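Science fair boards at home, quick tips

Posting this fast before the July workshop rush. We do boards every year at our kitchen table and I keep getting the same emails so here goes.

Glue. Stick glue for paper, always. White glue wrinkles everything, you will see every bump from across the gym. If white glue is all you've got, thin coat, then a heavy book on top overnight. Wax paper between or you've lost the book.

Lettering. Big. Title readable from 11 feet, have the kid walk back and check. Pencil line first, erase after. Cut letters look nicer than marker but take forever, so start those early.

Cutting foam board: new blade, metal ruler, three light passes. One hard pass tears the foam. Adult does this part. Old cutting board underneath, not the good one.
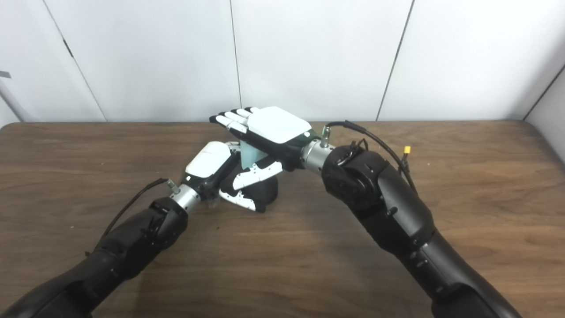 Board won't stand up? Fold the sides in a bit more. Still tips, binder clip at each bottom corner. Halfdan Vigfúsdóttir at Fovgate Primary puts a bag of rice behind hers and it has never gone over, even with the gym doors open.

Spills. Put down an old shower curtain before the volcano, newspaper soaks thru. Baking soda left on the table comes up with a damp rag, go over it twice. Food coloring on hands: toothpaste, then soap. On clothes, cold water right away and hope.

Seeds and beans. Start 11 cups if you need six good ones. Label the cup AND the saucer, cups get moved. Room at 70 degrees is fine, no need for a heat mat.

Graphs. Draw on seperate paper, then glue on. Mistake on the board itself is a mistake forever. Colored pencil smears less than marker under tape.

Getting it to school: flat in the trunk, old pillowcase over it. Loose bits in a zip bag with the kid's name and room number. Pack tape, scissors, spare marker. Somebody always needs the tape.

Oh and take a picture of the finished board the night before. If something falls off in the car you know where it goes.

Storage after: behind the couch. We reuse the backs.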